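About Dinwood Open Bench

Who we are

Dinwood is a small robotics school above the old print shop in Flidton. We teach people to work with robot arms and hand-held grippers, and most of our students have never touched either one before they walk in. Agathe Charpentier started the evening classes 9 years ago with one arm and a stack of kitchen chairs. There are seven of us now, and we still love this stuff!

Open day

Every March we open the doors from 10 a.m. and let visitors get their hands on everything. Last time we had 30 people in for the clothing demo alone (we'd planned on far fewer), and Tane Gilchrist ended up running it six times. Clothes are wonderful to teach with. A block keeps its shape when you pick it up, but a sweater sags and slides and folds over on itself, and everyone in the room has an opinion about how to grab it.

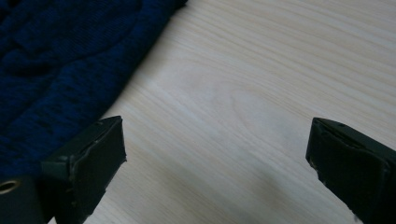
Visitors start by folding by hand, slowly, talking through each move. Then they try it with two gripper fingers, and that's when the questions come pouring out. How wide should I open? Do I go for the hem or the sleeve? Siham Tahiri, who teaches the beginners, writes the best ones on the wall and they stay up all year.

After lunch Maxence Rolland takes smaller groups through Botine, our teaching software, and shows how a recorded fold gets turned into practice material for an arm. Bring your own garment if you like. Thick knits are very welcome, and so are baby socks, which we still find really hard.

Visiting us

Take the side stairs on Pons Street and ring the top bell. School groups should write to Timothée Besson at the front office before they come.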